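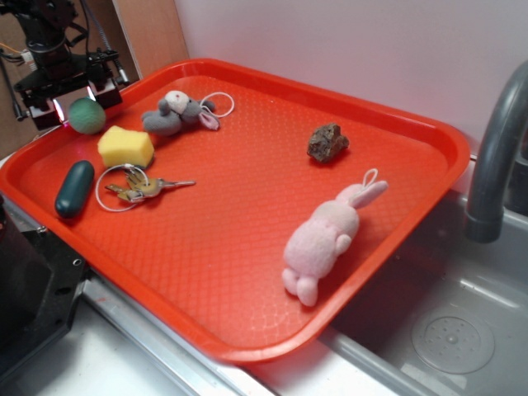 The councilwoman for the east ward of Badmont receives me in the back office of the town hall, where the heating is already switched off for the season. She has a folder with her, very thick, and she keeps her hand on it during almost all of our conversation.

The folder concerns the Titex contract. In February the council voted to give the company the management of the town's parking and the fines that come with it. She voted against. So did one other member, and the two of them have since been accused by the mayor's side of working for the opposition party in the state capital.

"I am not working for anyone," she tells me. "I asked to see the second offer. I asked in writing, and I have the letter. They told me the second offer was not relevant, and then they voted."

The second offer came from Yeoh, a smaller firm from Sanau. According to her it was cheaper for the town in the first year and more expensive after that. She admits this openly, and she does not claim that Yeoh should have won.

"Maybe Titex is the better one. I could have voted for Titex. But how can I say to the people in my ward that I compared, when I did not compare? I would be lying to them."

The mayor's office sent me a short answer before the interview. It says that all rules were followed and that the vote was "a clear decision by a clear majority." When I read this to her, she laughs for the first time.

"Yes, the majority was clear. I was in the room, I can count hands. It is the papers that were not clear."

What happened next surprised even her. A petition asking for a new vote was started at the Saturday market, and it collected 2924 signatures. The town clerk accepted 1401 of them. The others were refused, mostly for incomplete addresses, and with this the petition stayed 145 signatures below what is needed to force the council to act.

I ask her if she believes the clerk was under pressure. She thinks for a long moment.

"I will not say that. I have no proof and the clerk is a decent person. I say only that my own mother was refused. She wrote the street and the number, and she forgot the zip code. She has lived in that house all her life, and everybody in the town hall knows where it is."

Her critics say that she enjoys the attention. A local radio host called her "the lady of the folder," and some of her colleagues repeat it in the corridor. She says it does not hurt her, but she comes back to it twice without my asking.

"If they had a folder also, we could have a discussion," she says.

On the question of whether she will run for mayor, she is less direct. She speaks of her job at the school, of the bus line to Sanau that was cut, of the library hours. I put the question again.

"People ask me this in the bakery. I tell them to ask me after summer. First I want that the second offer is published, with all the pages. If it is published and I was wrong, I will say it in the meeting, with the microphone on."

The next council meeting is open to the public. Her request to publish the offer is on the agenda as the last point, after the repair of the swimming pool roof.

We use cookies to improve your experience on this site. By continuing to browse you accept our cookie policy. Accept | Manage settings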